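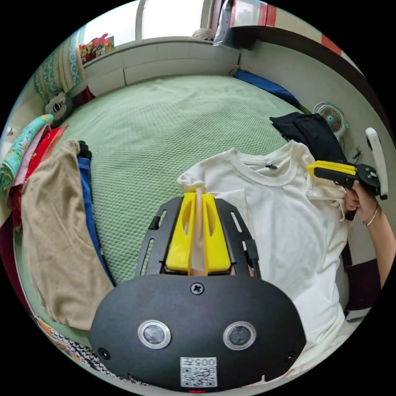
Usterel on 29 May 2022 released the results of a study on how robots can learn to fold clothes from people working in their own bedrooms. The study compares two ways of recording the same chore: remote control of a fixed pair of robot arms, and a pair of hand-held grippers that a person carries to wherever the laundry is. With the second method, a T-shirt is handled on a bed, on top of a waffle-textured blanket, with other garments lying close by. One gripper presses on the edge of the fabric while the other takes hold at the shoulder. The recordings are then used to train a control policy for a two-armed robot.

The team collected 1822 demonstrations with the hand-held tools. After removing those in which tracking was lost or a garment left the camera view, 1149 remained for training. A further 409 demonstrations were recorded by remote control and served as the baseline.

Policies trained on the hand-held set completed more folds than the baseline on beds that did not appear in the training data. On the laboratory table, where the baseline had been recorded, the two performed at the same level. The largest gap was found on soft surfaces, where the fabric and the blanket below it tend to be picked up together.

"A bed gives way when you press on it, and a table does not," said Mahtab Bakhtiari, lead author of the study. "A policy that has only seen a table closes its fingers at the wrong height. We tried to correct for that in software first and the gain was small."

The report lists several limits. Dark garments on dark bedding were often grasped at the wrong layer. Long sleeves were left out of the evaluation. All test runs used one robot model, the Sellus, and the authors make no claim about other arms.

Grasp labels were checked by Kartini Khoo and Behrouz Hassanpour, who worked separately and settled differences by reviewing the recordings together. Demonstrations on which they could not agree were kept in the training set but left out of the error analysis - the report gives both sets of figures.

Usterel plans to release the training code and the filtered recordings in July. A second study, on trousers and fitted sheets, is under way with Goodwin.

**Press contact:** Jennylyn Manalo, Usterel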